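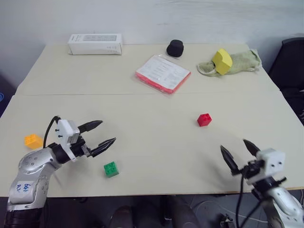

Studded toy bricks

Studded toy bricks are small building blocks with round bumps on the top, made to press together and pull apart again. The bumps are called studs, and the hollow underneath grips them. I've been writing up toys for the Brilteo household encyclopedia for a while now, and this is the entry I've looked forward to most (I had a big tub of them as a child and I still can't walk past one).

Sizes and shapes

Bricks are usually named by their studs, counted along one side and then the other. A two by two has four studs and looks square from above, like the green one among the three colours on the beige table. A two by four has eight, and it's the one everybody fights over! There are long thin ones as well, plus flat plates, slopes and odd little corner pieces that end up under the sofa.

Colours

Red, green and a yellow that leans towards orange turn up in nearly every mixed tub. The old Hulomel sets, which I grew up with, came with 74 bricks and a paper leaflet, and the reds were always the first to go missing. Their bigger December box had 98, and I never did get one.

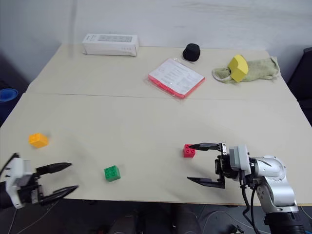 Entry written by the toys and games editor, Brilteo – last revised Jan 13, 2013

Bricks and other blocks

People often lump studded bricks in with foam blocks, and I can see why, as they tend to live in the same cupboard. Foam ones, like the yellow block sitting on the pale green cloth, have no studs and simply stack. They're soft, light and lovely for knocking over. You can't hang a bridge off them, though, and that's where the studs come into their own.

Care

Warm water, a drop of washing-up liquid and an old toothbrush will see to most bricks. Rinse them well and leave them studs down on a towel overnight. I keep mine off the radiator – I lost 7 good ones that way. For two thin plates that won't part, try the edge of another brick before you try your teeth.

Storage

A shallow tray beats a deep tub, in my view, because you can see what you've got. See also: Dagdag stacking cups; Greltholm wooden railway.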